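Zalleck to Open Second Silicone Compounding Line in June

23/11/2023
By the Zalleck Press Office

Zalleck, a producer of molded and cast silicone parts, will open a second compounding line at its Danzer Road plant in June. The line will make soft two-part silicones for training pads, seals, orthotic liners and food-grade molds. Orders for the new grades can be placed now for delivery after the opening.

The line consists of a planetary mixer, a vacuum chamber and a metering unit supplied by Prurnel. Base and catalyst are held in separate tanks and meet only at the mixing head. The metering unit controls the ratio by weight and stops the pour if either side drifts outside the set limits. Batch size is up to 400 kilograms.

Soft silicones are harder to process than standard molding grades. Low-hardness mixes hold air longer, and small bubbles near the surface become weak points once the part is cut or stretched. On the existing line, the vacuum step is carried out in open tubs that have to be moved by hand. On the new line the mix stays under vacuum from the first stir to the filling valve.

The first product made on the line will be Dolura, a skin-soft grade in four hardness levels. Dolura cures at room temperature and can be tinted before pouring. It is sold with or without a mesh layer - the mesh version is meant for parts that must hold a stitch under tension. In plant trials, 327 sheets were cast, cured and checked for thickness, tear strength and surface tack. The full test sheet is available to buyers on request.

Pigment is added as a paste at the mixing head. Buyers may choose from the standard color card or send a sample for matching. Matched colors carry a longer lead time on the first order and none on repeat orders. 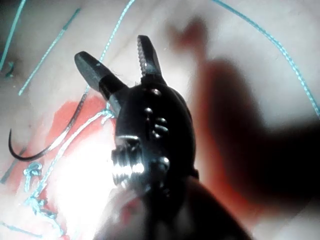
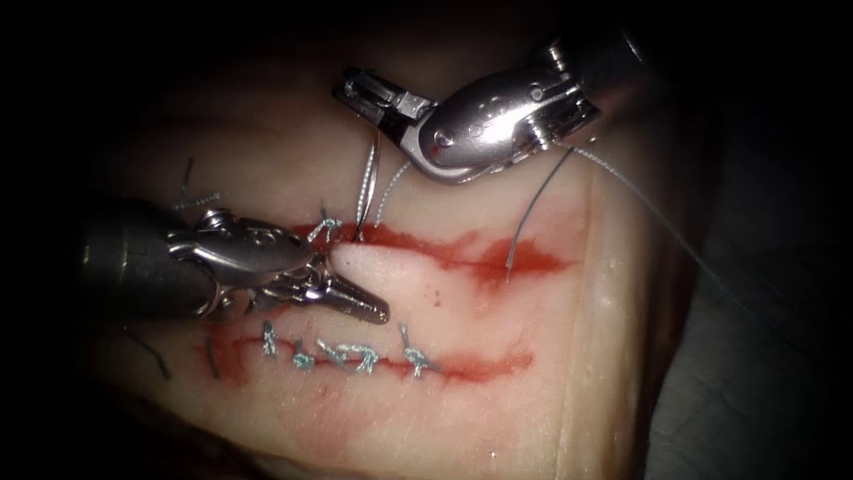
Packing will also change. Uncured material will ship in sealed twin cartridges and in pails, with the lot number printed on both the lid and the side. Cured sheets will ship flat between release films. Sheets should be stored flat, out of direct sunlight, and kept away from latex and sulfur-bearing clays, which can affect the surface.

Existing part numbers, prices and minimum order sizes are not affected. The first line will remain in use for firm grades and will be shut down for two weeks of service once the new line is running.

Related items
Storage and Shelf Life of Two-Part Silicones
Prurnel Metering Unit Installed at Danzer Road
Updated Color Card for Soft Grades

Contact: Zalleck Press Office, Danzer Road | © Zalleck. All rights reserved. | Back to top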